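Re: [缝合组] 线头跟踪老是跳,大家怎么处理的?

大家好,终于把这封回了,前两天一直在改规划那边的东西,脑子里全是样条曲线。
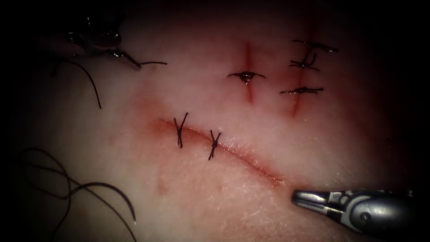 先说结论吧:我觉得建国你碰到的跳变,主要毛病出在分割掩码和骨架提取中间那一步,相机标定可以先放一放。下面一段一段回。

Jianguo Kong 在 2021年11月 写道:
> 各位好,我们这边最近把 Heydari 分支合进主干了,单针的成功率还可以,
> 但是打完结、准备走下一针的时候,线头跟踪经常突然跳到别的地方去。
> 看日志,跳过去的点大多落在已经剪好的线尾上,有时候也会落到
> 垫子上散着的那团线里。

对,这个我太熟了!黑线配粉色的仿真组织,单看颜色分割简直舒服得不得了,阈值随便调调就有很干净的掩码。可是问题也就在这儿:正在用的线是黑的,缝好的结是黑的,线尾是黑的,堆在角落里的线圈也是黑的,网络又没有义务知道哪根才是“当前这根”。我们早先的做法是取掩码里最长的连通域,前面几针没事,后面垫子上的线一多就开始胡来了。

现在我们的做法是从夹爪出发。左上那只器械夹着线的时候,钳口的位置从运动学里就能拿到(加上手眼标定的误差,画一个小圆),然后只从这个圆里面的掩码像素开始往外长骨架。长到端点就停,长到交叉点就按切线方向继续走,夹角太大的分支直接扔掉。这样散在旁边的线圈只要没跟当前的线搭上,就根本进不了候选。代码在 Ruswood 仓库的 thread_seed 目录下面,写得有点乱,变量名请多包涵……

搭上了怎么办?嗯,这个还没完全解决。现在是给每个交叉点留 2 条假设,往后跟 6 帧,再看哪条跟夹爪的运动对得上。慢是慢一点,但是比之前一帧定生死强多了。

> 第二个问题,弯的切口你们是怎么排针距的?我们直切口用等距采样很好,
> 换成弯的就经常排得前密后疏,右臂过去的时候姿态也很别扭。

你们是不是在图像的横坐标上等距取的?我猜是,因为我自己就这么干过,还找了两个晚上的 bug,哈哈。弯切口一定要先把中心线拟合出来,按弧长采样,而且弧长最好在三维里算,垫子稍微鼓一点,图像上的距离就不准了。入针出针方向取局部法线,平滑窗口别开太小,不然切口边缘的一点毛刺就能让法线抖得像筛糠。

另外提醒一句,采样点别一次性全部算死。每缝一针,旁边的组织都会被拉过去一点,后面没缝的那段形状是会变的。我们现在是每打完一个结就重新拟合剩下那段,已经缝好的部分锁住不动,剩下的重新分配。规划器里对应的开关叫 replan_tail,默认居然是关的(我的锅,下个版本改成默认打开)。

至于右臂姿态别扭,建议你在代价函数里加一项,罚夹爪主轴跟切口切线的夹角变化。我们给的权重是 8,跟你们的量纲不一定一样,先从小的试起。还有就是让右臂在下一个入针点上方等的时候爪口先微微张开,别到了跟前才张,不然动作里会多一个停顿,看着难受,状态机也多一个容易超时的地方。

> 第三,反光和血迹。垫子表面亮晶晶的,有些地方还有红的,
> 切口检测会把红色的污迹也当成切口。Rinesen 那个后处理我试了,效果一般。

Rinesen 那个后处理本来是给干的垫子写的,表面一有水光就不太行了。我们折腾下来比较管用的是这么几招,都不高级。

高光先抠掉。亮度高、饱和度低的像素直接标成未知,别去插值,插出来的东西会骗人的。跟踪和切口检测都吃这张未知掩码,碰到未知就靠前后帧撑过去。

红色污迹就看形状。切口是细长的、有方向的,污迹多半是一片散开的,边缘也糊。算一下局部的结构张量,各向异性低的那些扔掉,剩下的再连线。麻烦的是切口末端自己就带红的情况,颜色比前面深,检测器很容易把末端多拉出去一截,或者干脆在那儿断掉。这个我们目前是靠初始化时人工点一下两头端点,有点丢人,但是稳。谁有自动的办法请务必告诉我!

线结上要是挂着一小滴红的,亮亮的,结的检测框会变大,中心也会偏。我后来把结的中心改成用“缝线掩码跟切口中心线的交点”来算,检测框只用来圈范围,偏移就小多了。

光照那边也顺便说一句,我们的灯打得很集中,四周黑得很快。器械一退到角落里,分割的置信度就往下掉,这时候请相信运动学,别相信图像。融合节点里我按像素亮度给视觉观测加了权,暗处权重自动变小。亮度的阈值现在写死成 70,知道不优雅,先这样。

> 最后,有没有现成的标注工具可以标线的先后次序?我们用的只能画多边形。

Skullinside 新版支持有序折线了,可以沿着线点过去,交叉的地方能标谁在上谁在下。导出格式有个小坑:它把交叉点存成了两个坐标相同的点,读的时候如果顺手去了重,上下关系就没了。我写了个小脚本转成我们训练用的格式,在 tools 下面,叫 ordered_polyline。已经剪断的线尾建议单独标一类,别跟工作中的线混在一起,光是这一个改动,跳变就少了很多。

建国,方便的话把你们跳得最厉害的那段录像和对应的日志包传到组里的共享目录吧,我拿 thread_seed 离线跑一遍看看。记得把夹爪开合状态的话题也录进去,上回那个包里没有,我种子点都没法定。另外你合 Heydari 分支的时候,时间同步那个补丁带上了没有?要是没带,图像和关节角会错开一点点,夹爪动得慢看不出来,一快起来那个小圆就套不住线了。先查这个,再动别的参数。

祝顺利!

> 谢谢各位
> Jianguo Kong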